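Software engineer, bimanual manipulation (planning + control) — Skendeo

Two arms, one counter, a lot of code in between. We need one more person on it.
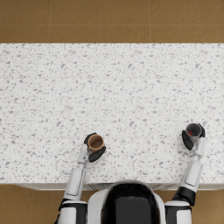 Do I need a robotics degree to apply?

A degree is optional. We want people who have shipped code that moved an arm, real or simulated, and who can tell us why it didn't move right the first time. Two people on the team came from game physics, one from compilers.

What the job is

Skendeo writes the software layer between a task ("pour the contents of the gray cup into the brown one") and joint commands. Kitchen tasks mostly, for now. You'd be working on Trunon, our motion stack, and a fair bit on Jardine, the sim tooling we run everything through before hardware gets a turn. C++ for anything inside the loop, Python for everything else. Some Rust creeping in, we argue about it.

First few months, in rough order:

- two-arm planning with a held object in each hand. Current planner treats the arms one after the other and it's slow and kind of ugly
- keeping a cup level through a move. The orientation constraint exists but it gets dropped when the planner retries, known bug, yours if you want it
- contact settings in sim. Small things inside containers behave badly, they jitter or sink thru the bottom
- replay tool: scrub a failed run, see planner state and perception state side by side. Half built
- cleaning up the scene loader, sorry in advance

Perception is Markos Athanasiadis and his group. You won't train the models but you will consume their poses, complain about their poses, and sometimes fix the interface. Planning and control is Raed Khoury, you'd report to him.

Our nightly suite is 130 scenes, counters and shelves and sinks, and a change doesn't merge if it makes the suite worse. Flaky scenes get fixed, we don't mute them. Expect to spend real time on this, its not glamorous.

You should have

- solid modern C++, and you've used a profiler on purpose
- comfort with kinematics, transforms, quaternions. You don't have to like quaternions
- some experience with a physics simulator, any of them
- optimization or sampling-based planning, one is fine
- readable commit messages

Nice but not needed: teleop interfaces, real-time Linux, grasp planning, GPU collision checking, writing docs other people read.

Practical stuff

Full time. Office is in Drostton, by the old rail yard, free parking. Three days in, the other two wherever you like. Fully remote is hard for this role becuase of the hardware weeks, but ask if you have a strong case. Team is 17 people, 6 of them on planning and control. Health, dental, retirement match, four weeks off plus the office shutdown in December. Salary range goes out with the first reply, before any call.

Start date: February would be great. Later is OK.

How to apply

Send Raed a resume plus one piece of code you wrote. Link or zip, whatever. Add a paragraph on a bug that took you way too long — we read these first. No cover letter.

Then: a half hour call, a paid take-home in Jardine (should take roughly 2 hours, please stop there even if it's not done), and an afternoon with the team. No whiteboard puzzles. You get an answer either way.

Apply through the form on our careers page and put "two arms" in the subject line so it gets to the right inbox. Questions about the role go the same way. Recruiters, please don't.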